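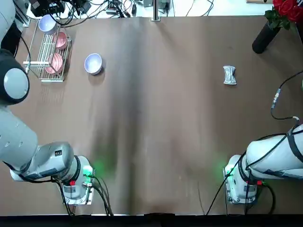
Running the dish rack demo for visitors

Notes for anyone on the Henon bench during an open day. Wissam Abu Hammour wrote the first version and I have updated it since the November visit. It assumes you have already done the arm safety training and have a bench login.

Before the doors open

1. Power up both arms and wait for the green lights at the wrists. If one side stays dark, reseat the power lead at the base of that arm and start again. Don't swap leads between arms.

2. Check the cables. They hang off the wrists and wrap around the upper arm, and one loop that is too tight will stop the arm short of the rack. Move each arm by hand through its full reach and watch for pulling.

3. Smooth the brown sheet over the tabletop. A fold near the rack will tip a bowl.

4. Put the white wire rack at the far left, feet flat. Bowls go in on edge, one per slot. We use the white and pink ones. Stand the next bowl on the table to the right of the rack, with enough space for the gripper to come down between the two.

5. Run the homing routine, then one full cycle with no one at the rail. A cycle takes 40 seconds at demo speed. If it takes longer, look at the speed setting in the Ikotton panel before you look at anything else. Someone has usually left it on training.

Setting up the group

Twelve people per group is the limit. More than that and the back row sees nothing but shoulders. Keep everyone behind the yellow tape and put children at the front.

One person runs the arms and one person talks. Do not try to do both. Tala Farah did it alone for one group last time and had to pause the arms whenever a question came up, so that group saw half a demo.

Running it

6. Say out loud that the arms are about to move, then start the cycle. Keep your hand on the stop button for the whole run.

7. Let the first cycle go through with no talking. People want to watch it.

8. On the second cycle, the speaker explains the approach, the grip and the placement. Leave the planning software for the questions.

9. If a bowl slips, press stop, say what happened and reset by hand. Do not reach over the tape line while the arms are live — stop first, every time.

10. Offer one visitor the chance to choose where the loose bowl starts. Anywhere within reach of an arm is fine, as long as it is upright.

Allow seven minutes per group including questions. The Odedberg school party ran to twice that and the next group had to wait in the corridor.

Questions that come up every time

Can it do glasses? Not on this bench. The grip force is set for bowls.

Is someone steering it? Not during the cycle. The operator starts it and can stop it.

Afterward

Park both arms, shut down from the panel and then switch off at the wall. Write any slips or stops in the bench log with the group number. Moushumi Mollah reads the log before the next open day, so send changes to these notes to her.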